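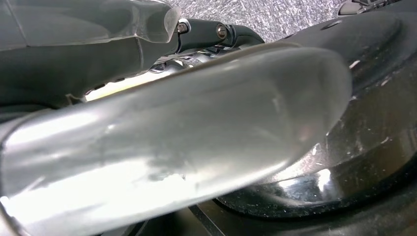 4. Joining the tables and laying out kit

The section covers two Grellis worktables, used as one long surface beside the shelf. If you only need one table, read 4.1 and go and enjoy your day. The instructions for folding them away are in section 6, which is longer.

4.1 Before you start

Find both tables. They live behind the door at the Flotcombe workroom, where they are easily mistaken for one thick table. Each is 800 mm deep. The two tops came from different deliveries and the grain doesn't quite agree. Turning one of them round will not help, though most people try it.

You will also need:
a dry cloth
a spirit level, or a pencil that rolls
the kit list for the day
yellow labels and a pen that works

Note: The pens in the drawer have been tested by many people and put back by all of them. Bring your own.

4.2 Joining the tops

1. Stand the first table in front of the shelf. Leave a gap of 100 mm for fingers and cables while you work.

2. Bring the second table alongside. Lift it. Dragging is quicker, and the floor keeps a record.

3. Check both sets of feet. Each foot turns clockwise to lower the table and anticlockwise to raise it, whatever the sticker on the underside says. The sticker was printed for an earlier Trevov frame.

4. Push the tops together until the edges meet. Run a hand across the join. If you feel a lip, adjust the two feet nearest to it and leave the other six alone.

5. Lay the level across the seam, then along it. With the pencil method, a slow roll is acceptable. A pencil on the floor is not.

6. Close the finger gap, having first removed your fingers.

CAUTION: The seam isn't clamped. Never rest anything heavy across it, and never sit on it, however level you have made it. The join looks convincing right up to the moment somebody leans.

Wiping down comes next. Use the dry cloth for dust and a slightly damp one for everything else. Scuffs are permanent and can be regarded as part of the finish. Smudges are usually negotiable.

4.3 Cables and power

7. Bring any cable in from behind the shelf, never across the front edge, where it will be found by a knee.

8. Leave slack. A cable pulled tight over a table edge will wait until you're holding something fragile.

9. Keep plugs off the seam. They sit crooked there and slowly work loose. 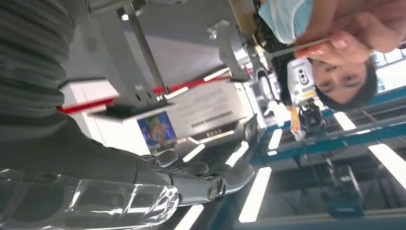

Can I put an extension lead on the table top?

Only for as long as it takes to find a better place for it. Leads belong on the floor against the wall, with the sockets facing up and the spare length loosely looped, and they should be switched off before you move either table.

4.4 Laying out the kit

The layout runs from left to right and uses the back of the left-hand table. The right-hand table is for working on. This division has been explained in every edition of the guide since the first and we remain hopeful.

10. Put soft bags at the far left, against the shelf. Straps should be gathered on top of the bag. (They will slide off. Gather them anyway, and tuck the longest one under if you are going to be walking past.)

11. Put boxes next, lids on, label upwards. A box with its label underneath is a surprise, and the kit list has no column for those.

12. Hard cases follow the boxes. Zips closed, even if you're coming back in a minute.

13. Small items and anything flat go up on the shelf. Controllers belong at the left end with their sticks facing up and nothing resting against the aerials. Cards are placed face up with a space between them, so that they can be picked up without the usual scrabbling with a fingernail.

14. Check each label against the list. Where a label has come away, write a new one with the same number. Do not invent a number. We already have two things called 112. 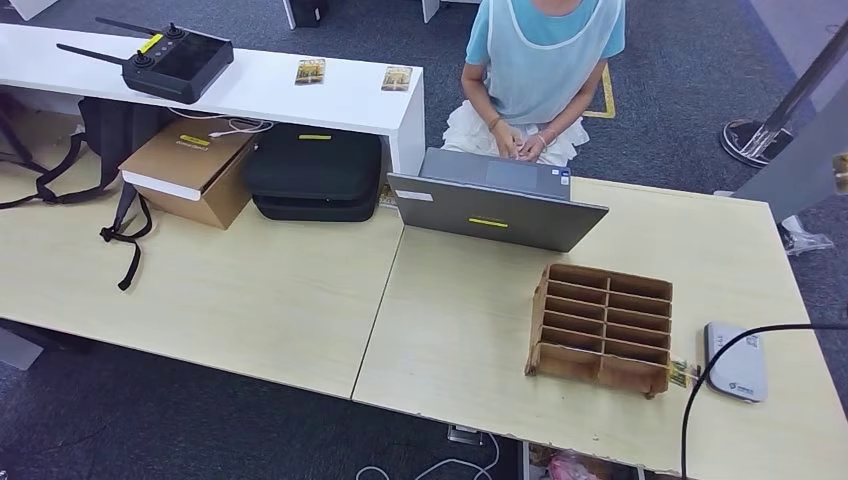 Left-hand table: backpack, cardboard box and hard case in order. Right-hand table joined at the seam.

Note: If a chair is wanted, use one from the stack by the window. The seats are 475 mm high and suit the tables. The older stools don't, and will leave you working with your elbows near your ears.

4.5 If something isn't right

The tops keep drifting apart. One foot is off the floor. Find it by pressing each corner in turn, then lower it until the rocking stops.

The tables are level but the shelf looks crooked. The shelf is crooked. See section 9.

The zip on the hard case won't close. Take everything out and put it back in the order printed on the Ng packing card. Forcing the zip has been tried and replacement cases are slow to arrive.

There is one item left over. Check the shelf, then the bag pockets, then the list again. Any item still unclaimed goes in the tray by the door with a label saying where it was found.

Section last revised 15 Feb 2024. Pages from the September edition should be recycled.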